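Visberg packing cell – notebook, December 2024

Gadora line still hand-packed on both shifts. The two-arm cell takes mixed snack trays only. Carton pick first: narrow box, upright.

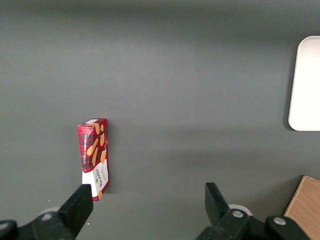 Shortbread carton, fingers open.

Closing force left at 5. Packers no longer lift; they restock and clear faults.
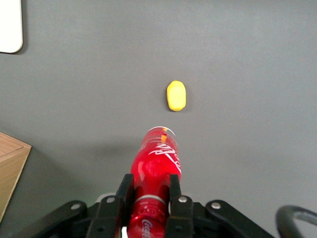

Bottle in grip.

Duda wants the fault log kept by the packers.

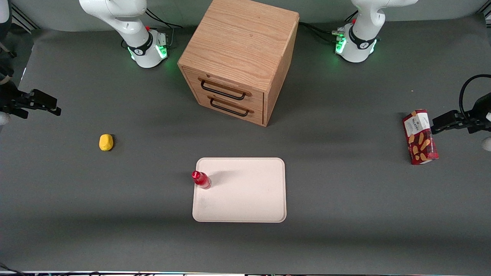 Both arms, cabinet between.

Restock reach is awkward past the left arm. Move the stool.
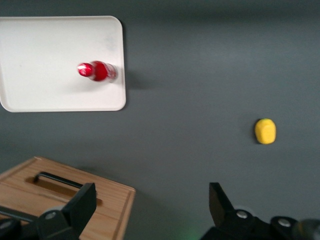
Job sheets to be reworded by April – "operator" is on a different pay grade at Cenel.

Last updated: December 2024
Shares 10 | Comments 2

Who signs the log on nights?

Stool moved. Better.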